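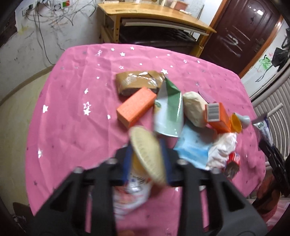 Which cut of The Peken Road should I watch first?

Asked Tue 22 September in Film & TV Help

Hi all, hoping someone can settle this for me. I saw the last half hour of The Peken Road on telly in August and loved it, mainly for the lead actress, who I'd only ever seen playing somebody's mum in Jendcombe. Now I want to see it from the start, but there seem to be 2 versions and the reviews never say which one they're on about. The running times online don't match either. Is one of them missing the ferry bit? That was my favourite part and I'd be gutted to sit through the whole thing without it. Also, does it matter that I haven't read the book? It's over 400 pages and I'm a slow reader.

3 answers

Answer 1
Go for the longer one. The short version was made for cinemas abroad and it drops nearly everything about the sister, so when she turns up at the wedding you've no idea why everyone goes quiet. The ferry is in both, don't worry — but in the short one it comes before the court case and the music is different. I saw that one first at the Rerevness film club and came out quite cross, then gave the long one a go a year later and now it's probably in my top ten. You don't need the book. I still haven't finished it.

Answer 2
long one. bit slow in the middle tho

Answer 3
I'm going to disagree a bit! The long cut is lovely but it's a lot for one evening, and the first 40 minutes are mostly people walking about in fields. If you're only after her performance, the short one has all her big scenes and she's on screen almost the whole time. Check the label before you buy, because the Fröhlich disc has the short cut only, whatever the back of the box says (mine went straight back to the shop). The set with 3 discs has both, plus a chat with the director that's worth hearing for the story about the goat. If you like her in this, try Jendcombe again from the second series, when they finally gave her something to do.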